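**FOR RELEASE 18/03/2018**

# Riklow Flowers to open cut-flower workroom and classes in Imden

IMDEN – Riklow Flowers will open a new workroom on Fumero Street in August, with space for preparing cut flowers, filling local orders and teaching beginner classes. The shop has sold flowers in Imden for 27 years and will keep its present counter on Market Row.

The workroom takes over the ground floor of the former Kalogeropoulos paper store, a space of 3226 square feet. Work on the building began this winter. The floor drains and cold storage are in, and the loading door on the alley side has been widened to take flower carts.

"We have been trimming stems in a back hallway for years," said Şükran Soylu, owner of Riklow Flowers. "People trip over the buckets. We turned down two weddings last summer for lack of table space, and I did not want to do that again."

Roses make up more than half of the shop's sales, and most of the new room is planned around them. Stems will come in through the alley door, go into cold storage, and move to the worktables for stripping and recutting before they are sorted by length. Single-stem orders will have their own table so that they do not wait behind larger arrangements.

The shop chose plain white tops for its worktables. Soylu said leaf scraps and broken thorns are easier to find on white, and damaged petals show up sooner.

"A red rose on a white table, you see everything," she said. "You see the bent leaf. You see if the head is starting to open too fast."
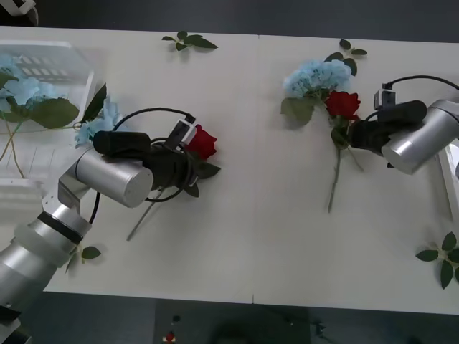 ## Single-stem roses

Riklow Flowers will sell single red roses from the new address as well as from Market Row. Each stem will be sold with some of its leaves on, trimmed to the length the customer asks for. Wrapping is optional. Customers may also bring their own vase and have the stem cut to fit it.

Orders for one to three stems can be picked up the same day if placed before noon. Larger orders need a day's notice, and wedding and funeral work should be booked as early as possible. Delivery will stay within Imden and the river road for now.

## Classes

Beginner classes will start two weeks after the opening. Each class runs for 60 minutes and covers the basics of handling cut flowers at home:

- recutting stems and removing leaves that would sit under water
- picking a vase that suits the length of the stem
- holding and turning a rose without bruising the bloom
- keeping flowers fresh in a warm room

Students take home what they work on. Tools are provided, but people who own a pair of hand pruners are welcome to bring them. Children 12 and over may attend with an adult.

A longer class on hand-tied bouquets is planned for the fall. The schedule has not been set.

## Hours and access

The workroom will be open to the public in the mornings, with afternoons kept for orders and classes. Street parking is available on Fumero Street. The front entrance is level with the sidewalk, and the worktables nearest the door will be set at a lower height for anyone who prefers to sit.

Market Row hours will not change. Customers with standing weekly orders will be contacted by the shop before August and asked which address they would like to use for pickup. Gift cards will be accepted at both.

## About Riklow Flowers

Riklow Flowers is an independent flower shop in Imden. It sells cut flowers, potted plants and arrangements for home and events.

**Contact:** Şükran Soylu, Riklow Flowers, Market Row, Imden. Class sign-up sheets are at the Market Row counter. Press visits to the workroom can be arranged by asking at the shop.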